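Under-18s pitching on back-to-back days, where's the line?

lachlan_grimshaw
My lad is 17 and plays for Rewi on Saturdays, then gets called up for the Fasura development squad on Sunday. Last weekend he threw 90 pitches across the two games and both coaches seemed perfectly happy with it. I'm not! He says his arm's fine, but he'd say that if it was hanging off. Do other clubs talk to each other about this or is it left to the parents?

3 likes

drilasa_dugout
We had the same thing at Drilasa two seasons back. The club coach and the squad coach each kept their own count, so on paper he was never over. In the end I kept a notebook and showed it to both of them before warm-up. Bit awkward the first time but they got used to me.

leftfield_lou
I think people fuss too much, to be fair. 90 over two days at 17 isn't mad if he's been built up to it and he's getting proper rest in the week. What's he doing between games? If he's throwing in the garden every night as well then yes, I'd worry.

lachlan_grimshaw
@leftfield_lou he does a light throw on Tuesdays and that's it, plus a walk or a gentle jog the morning after. Nothing heavy.
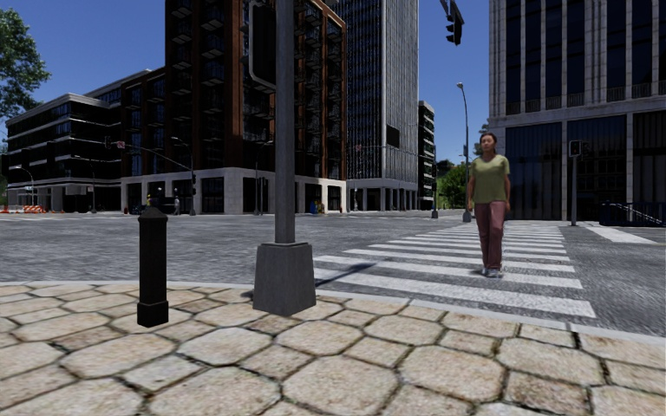
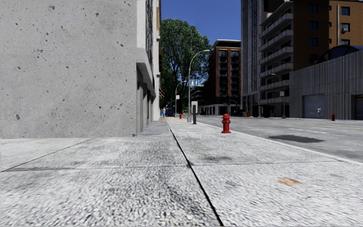
Paving and road both times.

2 likes

Re: Under-18s pitching on back-to-back days

senorero_bullpen
Coach here (Senorero, juniors). Sorry Lou but I don't agree, the total matters less to me than the second day. I won't start a lad on Sunday if he's pitched Saturday, full stop. He can play first base or sit and keep score. I've had parents shout at me over it and I've lost a couple of games I'd have liked to win, and I'd do it again.

leftfield_lou
Fair enough, but if he's only thrown 20 on the Saturday you'd really keep him off the mound?

senorero_bullpen
For a start, yes. I might give him an inning at the end if he asked and he looked loose.

drilasa_dugout
Lachlan, ring the Fasura coach before the weekend, don't leave it till the car park.

lachlan_grimshaw
Will do, thanks all. I'll try him tonight after tea and let you know what he says.

12 comments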